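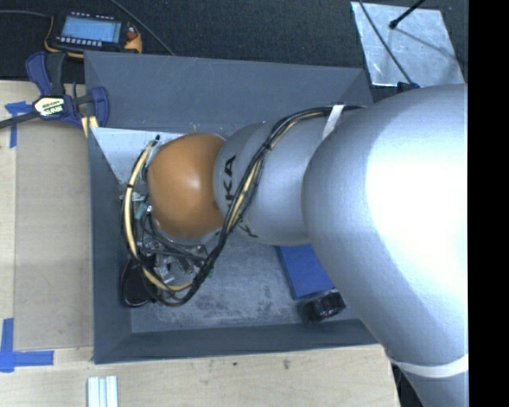

Nicanor Calvo
19/09/2023

How Does an Oyster Make a Pearl?

Most gems come out of rock. Diamonds, rubies and emeralds all formed underground, and people have to dig for them. A pearl is different. It grows inside a living animal.

The animals that make pearls are called mollusks. They have soft bodies, and many of them live inside a hard shell. Oysters and mussels are mollusks with two shells that open and close like a book.

What starts a pearl?

You may have heard that a pearl starts with a grain of sand. That can happen, but it is rare. Oysters live around sand all day and are good at pushing it out. More often a tiny worm or other small creature gets in and damages the soft skin that lines the shell. This skin is called the mantle.

The mantle has a job. It makes the smooth, shiny layer on the inside of the shell. The shiny stuff is called nacre (say NAY-ker), or mother-of-pearl. When something gets stuck where it should not be, cells from the mantle grow around it in a little bag. The bag covers it with nacre, one very thin layer after another. After a few years there may be a pearl.

Why do pearls shine?

Nacre is made of tiny flat plates stacked up like bricks in a wall. Light bounces off many layers at once, and that gives the pearl its glow. If you tip a pearl from side to side you might see a little pink or green move across it.

Are all pearls round?

No. Some are shaped like an egg, a button or a teardrop. Pearls with odd, lumpy shapes are called baroque pearls. Jewelers like them too, and long ago some were made into the bodies of small gold animals.

What is a pearl farm?

Finding a pearl in the wild takes a lot of luck. At the little shell museum in Vavville there is a card about a diver who opened 1,073 wild oysters one February and found 27 pearls. Most were too small to use.

Today nearly all pearls in stores are cultured. That means a person helped to start them. A worker opens the shell a tiny bit and puts in a small piece of mantle from another oyster, often with a round bead. Then the oyster goes back in the water and does the rest. A cultured pearl is a real pearl. A plastic bead with shiny paint on it is not.

How do you look after pearls?

Pearls are softer than most gems and scratch easily. Keep them in a cloth bag, away from other jewelry. Perfume and hair spray can spoil the shine, so put those on first and the pearls last. Wipe them with a soft cloth when you take them off.

Words to know

Mollusk: a soft-bodied animal, often with a shell
Mantle: the soft skin that makes the shell
Nacre: the shiny layer inside some shells
Cultured: started with help from people

Search this site
Enter a word
Go

Recent
What Is Amber?
Why Gold Does Not Rust
How a Cameo Is Carved
The Button Makers of Budel
What Is a Carat?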